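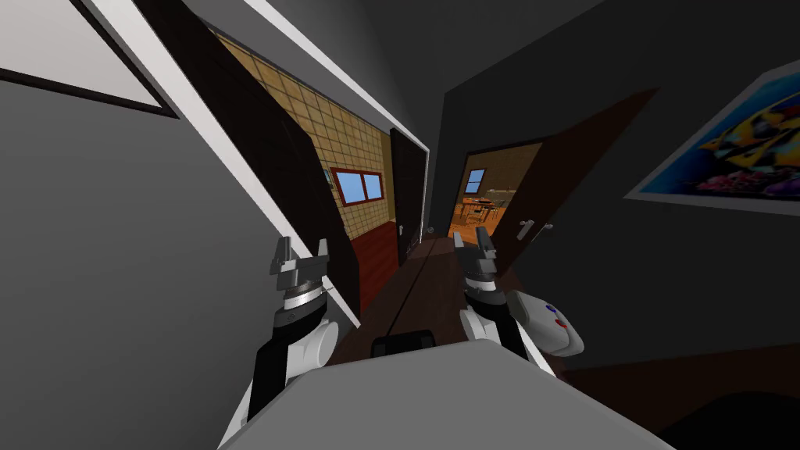

Yetunde says I overpaid for the Tzanetos lantern and that any sane person would have waited for the next trade window.

Yetunde has been waiting for the next trade window since June. She owns one hat.

For the record, I gave 800 shells and a spare Fenda saddle. The saddle was ugly. I count that as a discount.

The price list had it at 1154 this morning. By lunch it was 276. I have stopped looking at the price list.

Ainhoa Salcedo wants to know if the lantern does anything. It glows when you stand near the Osix well, and you can stand near the Osix well for as long as you like.

Update: someone at the well offered me 200 shells and "a really good frog." I asked to see the frog. It was a regular frog.

Second update: Yetunde has now offered 276 and wants it noted that she is doing me a favor.

Holding until they bring back the Bilteck quest. If they bring it back with the lantern as a reward, I will be deleting this thread and keeping the frog guy's number.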